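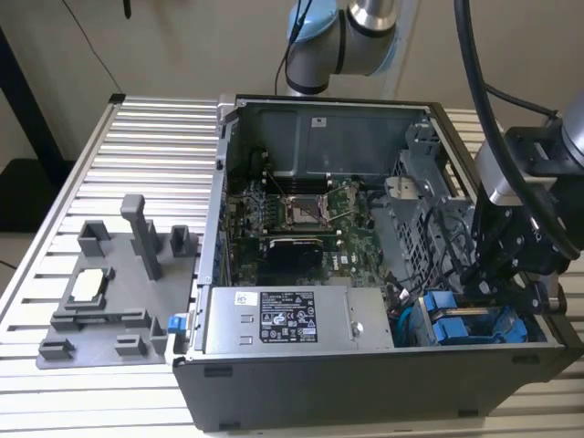 Does a postponed hearing count as a hearing in our log? It counts if the defendant was brought into the room or put on the video link, even when the judge adjourned straight away, and otherwise it goes in as a court date with no hearing.

31 Jan 2020, notebook, hearing log group

Putting the answer first so I stop getting the same email. Mathias Kälin and I argued it out over most of the morning and we've both signed off on it, so please code that way from now on and don't go back and change the old rows yet. I want to do those in one pass.

Where the question came from: the Kusach case. Seven defendants, all charged over the leaflet and the speeches outside the tax office, and the court there adjourns constantly. The prosecutor is sick, the interpreter didn't come, the file is in another building. Our sheet had the case down as moving along nicely. Then I read the monitors' notes from start to finish (finally!) and a good part of those "hearings" were a clerk coming out to the corridor and telling the families to go home. If we'd published the chart as it was, it would have looked like a busy trial, and the defense lawyers would have been rightly annoyed with us.

So, what I did today:

Pulled the Kusach notes out of Trerent and read them next to the sheet. Trerent exports the note text fine but it throws away the monitor's arrival and leaving times, which I need. I ended up copying those by hand. Slow, but I trust it more than the first export. Note to self, ask whether the times are stored somewhere and just not exported, or whether they're gone.

Added a column for who was present. Defendant, defense lawyer, prosecutor, judge, family, press. I used plain yes / no / not recorded. Mathias wanted a "partly" for video link hearings where the sound kept dropping and the defendant couldn't follow. I see his point - a man on a screen who can't hear his own case is hardly present - but I'd rather keep the column simple and put the sound trouble in the remarks. We left it there. He may be right and I may end up giving in.

Started the length column. Not happy with it. Some monitors write the time the session was called, some write when the judge walked in, and in Kusach there can be almost 30 minutes between the two. For now I'm taking the judge walking in as the start, and if a note only has the called time I leave the length blank. Blank is fine. Please don't fill blanks with guesses, however sensible the guess looks.

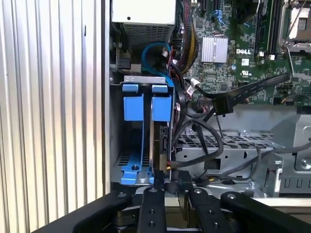 Open Dell tower with the power supply and a looping blue cable.

Afternoon went on the Zorker clippings. Zorker covered the first detention hearing and printed a line from the judge about the leaflet being "a finished act in itself." I'd love to use it, it says so much about how the charge is built. But our own monitor doesn't have it in her notes, and she was in the room and writes down nearly everything. It goes in the press folder, marked as press, and stays out of the hearing log until we have the written ruling. I've asked the Koller people if they had someone there that day. They run their own monitoring and they're generous about sharing, but they anonymize before they send, so it may take a while.

Also went through the charge wording again with the dictionary open. Last time I translated the main article as "incitement" and I now think "public calls" is closer. It matters a bit, as the penalty is different and readers will look it up. I've changed it in the case summary and left the old wording in brackets until someone with better legal vocabulary than mine has checked it.

Things I don't know yet:

Whether a closed session should be coded from the lawyer's account alone. I lean toward yes with a source flag. Mathias leans toward no.

What to do with two defendants whose cases were split off and then apparently joined again. The case number changed both times and the sheet treats them as new people. They are not new people.

Whether the 20 older notes on paper are worth typing up before April, when the appeal is meant to be heard. I think they are. My handwriting in them is awful, so I should be the one to do it.

Next session: recode the postponed ones, all of Kusach first, then the rest in date order. I'll keep a copy of the sheet as it stands tonight, named with "before recode" so it's obvious.

2 shares
7 comments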